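Community > Home Networking > Wiring and Cables

Do I need to replace all my old patch cables when I upgrade my internet plan?

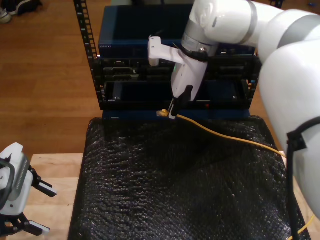 gravelpit607 wrote back within the hour that cables don't go stale like bread, and wanted to know what was printed on the jackets before anyone spent a dime. Fair enough, so I've gone and looked, and I'm putting the whole sad story in one place.

We moved up to the faster plan from Juralent in October. The salesperson was very clear that I would "feel the difference." I have been trying to feel it ever since. The computer in the den pulls the new speed just fine. The one in the upstairs office gets a hair under 100 megabits no matter what I do, day or night, which is exactly what it got on the old plan. I have restarted everything in the house that has a plug, including, at one low point, the toaster oven.

The jackets mostly say Cat5e. A couple are so worn I can't read them. The run to the upstairs office goes through the wall, was put in by whoever owned the place before us, and comes out at a wall plate that has been painted over at least once. My brother-in-law says to rip it all out and put in Cat8 "so you're covered." He also owns a generator he has never started. Do I have to do this?

Posted by mildly_wired

gravelpit607

No, you don't have to do this.

Cat5e is rated for gigabit over a full-length run, and nothing inside a normal house comes close to full length. If it's in decent shape it'll carry your new plan without noticing. Cat8 is meant for short hops in server rooms. It's stiff, it costs a lot, and in your wall it would do the same job as what's there now while being harder to bend around a stud.

The number you gave is the giveaway. A link stuck just under 100 almost always means two of the four pairs aren't making it from one end to the other. Gigabit needs all four. With only two good pairs the equipment shrugs, drops to the slower speed and says nothing about it, so everything seems to work and you blame the phone company. I blamed mine for 2 years.

Try things in this order:

Swap the short cable between the wall plate and the office computer for the one in the den that you know is good. Test. Then do the same at the router end. If the speed jumps, throw the bad cable out. Do not put it back in the drawer. I know you're going to put it back in the drawer.

If nothing changes, take the painted wall plate off and look at the back of the jack. You want all eight wires punched down, in the same color order as the other end. Old houses are full of jacks where somebody hooked up four wires and used the rest for the doorbell, or for nothing. A new jack is a few dollars and a punch-down tool isn't much more. A plain cable tester will tell you which wires are missing, and plenty of hardware stores carry one.

Also check the network settings on the computer itself. Somewhere in there is the link speed. If it says 100 when it's plugged into the wall and 1000 when it's carried down to the den, the computer is innocent.

restful_in_Rustad

I would replace them all. Cables are cheap and life is short. I did ours over a weekend and got new ones in different colors so I can tell them apart, though I have since forgotten what the colors mean. Our internet is the same speed but the shelf looks much better.

Also, have you tried turning the router off for 48 seconds? Not 30. The Piron people told me that on the phone and it has worked ever since, or at least it hasn't stopped working.

lowvoltage_lou

Going with gravelpit on this one, with one addition. Check what's between the router and the office. I spent a whole evening re-punching jacks at our place on Restside before I found an ancient little switch behind the bookcase, still blinking away, that topped out at 100. I'd put it there myself. If you've got one of those, no cable on earth will help, and a basic gigabit switch costs less than the Cat8 would.

For the ones where the print has rubbed off, look at the clips on the plugs. If a clip is snapped, the plug can creep out far enough to lose a contact or two while still looking plugged in. Push it in until it clicks. If it doesn't click, that cable has retired and you should let it.

And leave the toaster oven alone.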